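Stage 4 pre-shoot safety walk, *Jolell* (feature, second unit)
Date of walk: 21/11/2020
Walked by: Ida Hollmann (safety), Helmut Rothe (stunts), Britta Weidemann (first AD)
Copy to: Edeltraud Sperling, production office, Nedton

Mark each line OK, FIX or N/A. A FIX stays open until it has initials beside it. The lead is on set for the training montage and the rooftop fight, so the stunt lines apply to him as well as to his double.

## 1. Access and exits

- [x] Exit doors unlocked from inside. **OK**
- [x] Fire lane clear along the north wall. **OK.** Grip carts had crept over the yellow line. Moved before we left.
- [ ] Exit signs lit. **FIX.** Sign behind the cyclorama is out. Electrics to replace the tube.
- [x] Headcount sheet at the door. **OK.** Stage limit is 276 including background. Britta to keep the tally on the crowd day.

## 2. Crew and cast facilities

- [x] Hand washing available to cast and makeup. **OK**
- [x] Floor dry and clear in washing areas. **OK**
- [ ] Soap and paper towel stocked. **FIX.** Towel ran out by lunch on the last shoot. Double the order.

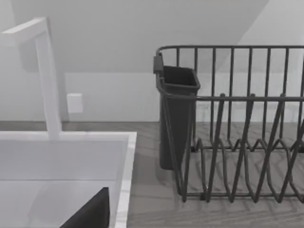 *Item 2: sink and faucet.*

- [x] Makeup stations spaced and wiped down between performers. **OK**
- [x] First aid kit sealed and in date. **OK.** Next check in December.

## 3. Gym set

The lead will be lifting on camera. Helmut wants real weight in the wide shots and dummy plates for anything repeated.

- [x] Bench bolted and load tested. **OK**
- [ ] Dummy plates marked on the inside face. **FIX.** Four are painted the same colour as the real ones and have no mark at all. Props to tape them before rehearsal.
- [x] Spotter named for each lift. **OK.** Helmut, or someone he names on the day.
- [x] Chalk kept off the walking surface. **OK**
- [ ] Warm-up time on the call sheet. **FIX.** Not there. He has put on a fair bit of size for this part and his trainer has asked for a proper warm-up ahead of the first take. Britta to add.

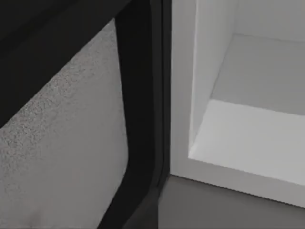 - [x] Water and shade for the performer between set-ups. **OK.** No oil or glycerine spray on his hands while he is under a bar. Makeup have been told and Dörte Heitmann has it in her notes.

## 4. Rooftop fight

- [x] Crash mats, no splits in the covers. **OK**
- [ ] Mat joins strapped. **FIX.** Second and third mats slide apart when pushed by foot.
- [x] Harness and lines supplied by Stüber, tags current. **OK**
- [x] Breakaway railing kept apart from the solid one. **OK**
- [ ] Parapet padding. **FIX.** Padding stops short of the corner where the double lands. Helmut will not rehearse the fall until it is carried around.
- [x] Lead's part of the fight is ground level only. **OK.** Edeltraud asked whether he could do the ledge himself. Answer is still no.

## 5. Power and lighting

- [x] Cable ramps at walkways. **OK**
- [x] Safety chains on overhead fixtures. **OK**
- [ ] Dimmer rack ventilation. **FIX.** Costume rail parked against the vents. Wardrobe to find another spot.
- [x] Haze machine data sheet on file. **OK.** Fluid is from Trustska, same as last block.

## Sign-off

Gym set may be dressed but not used until section 3 is closed. Rooftop rehearsal is on hold for the mats and the parapet. Remaining items can be fixed while crew are working.

Initials: I.H., H.R., B.W.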